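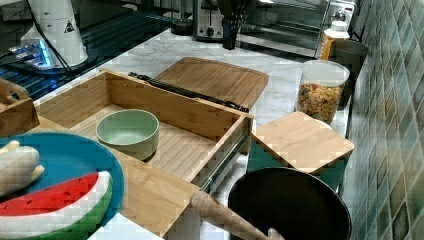 Hollis House Playroom and Family Kitchen
Countertop and Play Items – Monthly Safety Check
Month: November
Area: Counter B, marble top
Checked by: Declan Inskip
Reviewed by: Stuart Kershaw

1. Bamboo box, walls and slatted floor
Result: Pass
Comment: Run a gloved hand along the slats and inside corners. No splinters found.

2. Slide rail on side of box
Result: Action required
Comment: Finger-trap point. The front screw is to be tightened and the rail edge filed before the box is returned to children's use.

3. Bamboo lid and loose boards
Result: Pass with comment
Comment: Lids are to be stored flat. A small board was resting on the teal container with its edges overhanging – staff are reminded not to stack boards on containers.

4. Black strap-like handle, metal fittings
Result: Pass
Comment: Fittings secure. Keep behind the box, away from the counter edge.

5. Bowl and plate
Result: Pass
Comment: No chips or cracks.

6. Toy food (watermelon slice, banana)
Result: Pass
Comment: Paint sound. Wash on Sunday with the remaining toy food, 17 pieces in the set.

7. Black pan with long wooden handle
Result: Action required
Comment: Handles must be turned in from the front of the counter at all times.

8. Clear jar, white lid
Result: Pass
Comment: Small contents present a choking hazard. The lid is to remain closed.

Items 2 and 7 to be rechecked by 11 a.m. on the next working day. Copy to Grotcombe office.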